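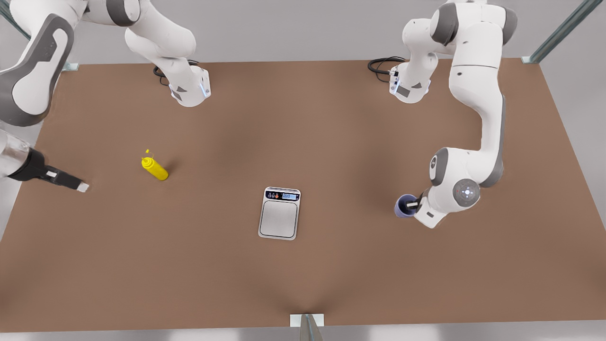
Page 1 of 19

Two arm station at work, what happens to the portioning crew?

Our kitchen at Fernbridge is putting in a two arm cell for the weigh and portion bench. So far all we get is the simulation - cup in one gripper, scale in the middle, squeeze bottle lying there, other gripper empty. Management says no jobs lost, just "different tasks". Five of us on that bench now. Anyone been thru this? What did your day look like after? Do I ask for training now or wait?
- Obi

2 answers

Murray Landry
Ask now. Get it in writing. We went thru it at the Plurnanport plant, sauces line, 275 people on site. Bench went from four to two per shift. Other two moved to packing, same pay but nights, which one of them hated and quit over. The two who stayed do refills, wipe downs, clear faults. Wrists feel great. Kinda lonely tho, you used to talk all shift. Also ask who gets called when it stops at 3 am - on our line it was whoever stood closest, no extra money for 52 shifts untill the union rep got into it.
Things to get answered: who resets it, who signs the weight log, what hapens to your grade.

Brock Kennedy
sim doesnt mean much, ours ran fine on screen and then sat for months. dont panic

Comment from Rima: depends on the plant Brock. Ours was live by January and the training slots were already full. Agree w/ Murray, go ask.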